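We've had the Toltov floorboards down since January, so I reckon that's long enough to say something useful about them. 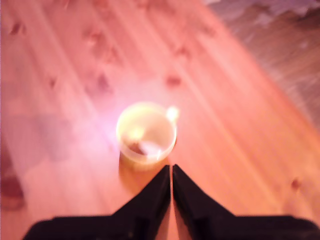

*The boards with a little cup on them. Plenty of knots, as you can tell.*

I went in wanting something pale with a bit of life to it. The showroom had two grades and the bloke at the counter kept steering me to the cleaner one, but I like a knot! If you don't, pay extra for the select grade, because on the standard one they turn up wherever they please, little dark specks and the odd big reddish-brown one. My friend Chiamaka Amadi has the select grade in her hallway and it's lovely, just a bit polite for my taste.

Colour first. In the sample box it looked almost like straw. At home, when the light's warm, it can go properly salmon (I had a small panic over the sofa), and on a grey morning it settles back down to plain pale timber. Take your sample home and leave it on the floor for a few days. I had mine for one lunchtime and that was silly.

Underfoot it's great. Solid, not too echoey, and I go barefoot on it most of the year. We paid $78 a square metre plus $658 for delivery and underlay, and I still grumble about that second number. Three boards arrived with chipped ends and Toltov swapped them without any fuss, though I had to ring twice.

Cleaning is a quick vacuum and a barely damp mop. I tried the Flisanico floor soap they push at the checkout and it left streaks, so I've gone back to plain warm water. Crumbs do hide in the grain a bit! Scratches: a few near the back door, all from dragging a kitchen chair, and you have to crouch to find them.

My one real gripe is the matching skirting, which is dear and a shade too yellow. We painted ours white in the end.

Four stars from me, and I'd buy the knotty one again.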